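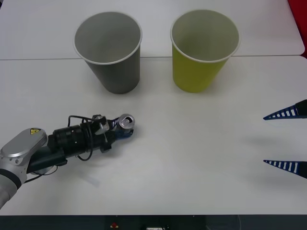 戒外卖咖啡这事我拖了快两年，七月份终于动手了，现在攒了一肚子话，开个串慢慢讲。想到哪说到哪，别指望有条理。

起因特别俗，就是看账单。七月初闲着没事翻支付记录，发现上个月光咖啡花了900块。我盯着那个数字看了半天，第一反应是被盗刷了，一笔一笔点进去，全是我自己。有一天居然点了三次，下午那杯我完全没印象。

先交代一下底子：我不是什么懂咖啡的人。喝了这么多年，一直分不清耶加和曼特宁，菜单上写“柑橘调”的我喝着都是酸，写“坚果调”的我喝着都是苦。所以后面讲到味道的地方，大家随便听听就好。

第一个礼拜我选了最笨的办法，直接不喝。别学我。第二天下午开始头疼，太阳穴一跳一跳的，开会的时候别人说什么我都要反应一下。晚上九点就睡着了，灯都没关。第三天最难熬，到周末才慢慢缓过来。

后来我才想明白，我想戒的是外卖，又没打算戒咖啡因，干嘛受这个罪啊！于是改方案：自己冲，每天两杯，下午三点以后不碰。

买器具的时候又差点翻车。本来只想买个滤杯，逛着逛着购物车里多了手冲壶、电子秤、分享壶、一个据说能让水流更稳的什么配件，加起来比我一个月的外卖还贵。睡了一觉，第二天删到只剩滤杯、滤纸和磨豆机。

磨豆机是Boltasa的手摇款，400块，是我这次最大的一笔开销。优点是磨得挺匀，拆开刷粉也方便，缺点是浅烘的豆子硬得要命，早上还没醒透就在那儿摇，摇完手腕发酸。夏天摇完还出一身汗，等于先运动再喝咖啡。

秤我没单买，用的厨房里称面粉那个。水壶就是普通烧水壶，壶嘴粗，倒水一开始像泼水，粉床中间直接冲出一个坑。练了两个礼拜，学会把壶提高一点点、手腕别动、靠胳膊画圈，现在水流细多了。

我现在固定的冲法：17克粉，250克水，水开了放一分钟再倒。先倒一点闷三十秒，剩下的分两次倒完，两分半左右滴完。网上有人分五段六段，我试过，记不住，倒到第四段已经忘了自己数到哪儿了。

刚开始那阵子冲得是真难喝。有一杯涩到我舌头发麻，倒掉又舍不得，兑了半杯牛奶捏着鼻子喝下去。问题出在磨得太细，往粗调了两格，马上就好了。如果你也觉得自己冲的又苦又涩，先别急着换豆子，调调粗细试试。

豆子前后换了好几家，最后落在Pedesa的中烘拼配上。名字起得很文艺，喝起来就是老老实实的咖啡味，放凉了也不怎么酸。他家有半磅的小包装，对我这种喝得慢的人特别友好，开封以后三个礼拜之内能喝完。

提一句豆子别放冰箱。我放过，跟半颗洋葱做了五天邻居，后果自己想吧。

有朋友问我那你还去咖啡馆吗，去啊！住在Drunolbridge这边，河边那家店我还是隔一阵就去坐坐。以前是每天路过拎一杯就走，喝没喝完都不知道，现在去一次就坐下来喝完，顺便看会儿书。他家的司康刚出炉的时候真的香，配什么都行。

中间破过戒。八月底赶稿子那几天，连着点了四天外卖，大杯，加浓，加糖浆。喝到第三天觉得甜得腻嗓子，第四天那杯剩了大半。好像口味确实变了一点，以前我可是糖浆要加双份的人。

睡眠这块说实话没有网上吹得那么神。入睡是快了一些，以前躺下要刷半个多小时手机，现在看几页书就困。但半夜该醒还是醒，隔壁的狗一叫我就醒，跟咖啡没关系，跟狗有关系。

算笔账吧，不然好像白开这个串了。现在一个月豆子加滤纸两百出头，偶尔去店里喝几次，全加起来大概是以前的三分之一。磨豆机的钱头一个月就省回来了。省下来的也没存住，九月份买了双跑鞋，到今天穿出门7次。

几个评论区老有人问的，统一回一下。

问手摇还是电动：一个人喝手摇够了，家里两三个人都喝的话上电动吧，不然每天早上像在推磨。

问滤纸用漂白的还是原色的：我两种都用过，原色的要多冲一遍热水，不然有股纸箱味。嫌麻烦就买漂白的。

问挂耳行不行：行啊，出差我就带挂耳。酒店的烧水壶我会先烧一壶倒掉，这个是个人毛病，不强求。

问早上来不及怎么办：晚上把豆子称好装小罐子里，滤纸折好放滤杯上，早上起来烧水的工夫把豆子磨了，水开了直接冲。从进厨房到喝上，我现在不到十分钟，比等骑手快。实在起不来的那天就泡红茶，茶包一丢完事，也挺好喝的。

问能不能做冷萃：夏天做了好几回，粗磨，粉和水一比十二，冰箱里放一晚上过滤出来就行。要拿密封的瓶子装！密封的！洋葱的教训我只想吃一次。

最近在琢磨要不要试试浅烘，Pedesa上了一款新的，写着白桃和茉莉，我对自己的舌头没什么信心，但是包装实在好看。有喝过的来说说值不值，我购物车里已经放三天了。

差点漏了一个，咖啡渣我是摊开晾干了装小碗放鞋柜里，吸味道还行，一个礼拜换一次。一定要晾透，没晾透会长毛，绿的，别问。

先写到这儿，水开了。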